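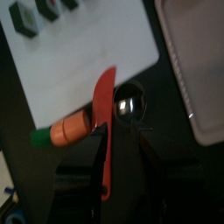 Can I still get my coins out of Akerik before the exchange closes its old wallets? You can, as long as you ask for the withdrawal before the end of February and send it to an address you control.

I got that answer from Akerik's support desk after two emails and one very long wait in the chat window, so I'm passing it along to save you the trouble. The exchange, which runs out of Grellham and has been going since before most of my friends had heard the word "altcoin," is retiring its first-generation wallets. If you opened your account in the early years and never clicked the upgrade button, this is about you. It was about me too!

The notice went up on Aug 23, 2020, pretty far down the company's updates page, under an item on new login screens. I only caught it when a reader forwarded it to me with a lot of question marks. According to the notice, 3,177 accounts still sit on the old system, and 2,564 of those have a balance of some kind. That leaves a few hundred with nothing in them, and those will just be closed.

Everybody else has a choice. You can move your coins over to one of the newer Akerik wallets, which costs nothing, or you can send them somewhere else and pay the usual network fee. I did the second one, mostly out of stubbornness, and it took most of an evening (my own fault, I'd written my backup phrase in a notebook and then put the notebook somewhere safe, you know how that goes).

I called Nadiia Holovko, who handles customer accounts there, and asked her why now. She was friendly about it. The old wallets were built on software that only a couple of people on staff still know how to maintain, she told me, and every network upgrade means patching them by hand. "We kept putting it off," she said. "Then we had three patches in one summer and we stopped putting it off."

Fair enough. I asked what happens to coins that are still sitting there when the deadline passes, and this is the part I'd read twice if I were you. They don't vanish. They get swept into a holding account, and after that you'll have to prove who you are with documents before anyone lets you near them. Holovko said reviews like that take up to 14 business days per request, and that's with a complete set of papers. If you signed up under a nickname with an email address you've since lost, well, start digging now.

Not everyone is taking it calmly. Vitalii Prokopenko runs the Dmytriv meetup, a group of small-time coin holders I drop in on when they're meeting online, and he thinks the holding account is a bad idea. His point is that people signed up back then without showing any ID, and now they could be asked for a passport to get at their own money. "I don't mind a deadline," he told me. "I mind the rules changing after the coins are already in there." He's asked Akerik to give people who still have their original keys a way through with no paperwork. Holovko said the company is looking at it and wouldn't go further than that.

I'm somewhere in the middle, I guess. I like that you can hold this stuff without filling out forms, that's half of why I got into it. But I've also seen what happens when a small exchange keeps creaky old code running for too long, and I'd take a deadline over waking up to an empty balance.

A few practical bits, from having just been through it. Log in on a computer, because the phone app doesn't show the old wallets at all and you'll think your coins are gone (I had a bad couple of minutes). Look under Settings and then Legacy. Send a tiny amount first and wait for it to land before you move the rest. And check the network fee before you hit the button. Mine went up quite a bit between lunch and dinner, and if you're only holding pocket change it may make more sense to take the free move inside Akerik and leave it there for a while.

If you track your trades with Stutora, you'll want to reconnect it afterward. My old wallet just dropped off the dashboard and the transfer showed up as a sale, so for a while it looked like I'd cashed out everything I own. There's a drop-down next to each entry where you can change it to "own transfer." Do that before you forget, or your tax paperwork is going to be a mess next spring.

Akerik says it will email all the affected account holders twice more before the cutoff. Be careful with those emails, though. Prokopenko says nearly 600 people are on his meetup's mailing list, and a handful have already gotten fake ones with a link to a "migration page" that asks for the backup phrase. Holovko confirmed that the real messages have no links in them at all. Type the address in yourself, and don't give that phrase to anyone, me included.

I've asked her to let me know if the paperwork rule changes, and I'll update this post when I hear back.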